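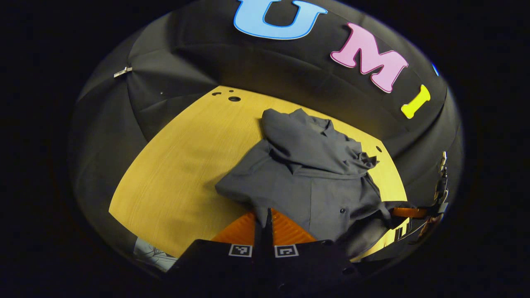
By Trajkovski, Salstead Sky Notes
Last updated: May

Salstead Meteor Counts: README

This folder holds visual meteor counts made from two dark sites, one above Salstead and one on the old airfield at Sutville. The counts are hourly totals by eye. There are no photographs or radio data in the set.

What is in the folder

counts.csv – one row per observing hour
sites.csv – latitude, longitude and height for the two sites
showers.csv – the shower codes used in the counts file
orov.py – a short script that reads the counts and works out corrected rates

Columns in counts.csv

site: S for Salstead, V for Sutville
start: start of the hour in Universal Time, written as 2300 and so on
minutes: time spent looking up, with breaks taken out
limit: faintest star visible near the overhead point, in magnitudes
cloud: percent of the sky covered, judged every 15 minutes and averaged
shower: a code from showers.csv, or SPO for a meteor that fits no shower
n: number of meteors seen

An hour with two active showers takes up three rows, one for each shower and one for SPO. The minutes, limit and cloud values are repeated in each. If you add up the minutes column without grouping by site and start time first, you will get far too much observing time.

A zero in n means someone was watching and saw none. A blank means the shower was not being tracked in that hour. Please don't fill blanks with zeros.

How the counts were made

Observers lay on reclining chairs facing 50 degrees above the horizon, toward the darkest part of the sky. Each meteor was marked on a paper strip and assigned to a shower by tracing its path back toward the radiant. Slow meteors close to a radiant were the hardest to place, and some shower rows will include a few that belong under SPO.

Hours with cloud above 75 percent were dropped. So were hours with the Moon more than 66 percent lit and above the horizon. The remaining moonlit hours are kept, but the limit column is often poor for them and the corrected rates jump around.

Using the script

Run orov.py from the same folder as the three CSV files. It needs Python 3 and nothing else. It scales each count for cloud, limiting magnitude and radiant height, then prints one line per hour. Rates above 200 per hour are flagged with a star – check those by hand, as they nearly always come from a radiant sitting close to the horizon.

Known problems

The Sutville limit values run a little bright before midnight, when the road lights are on. They have not been adjusted.

Start times at Salstead were first written in local time and converted later. Two hours that fell on a clock change were left out.

The script does not read files saved with semicolons.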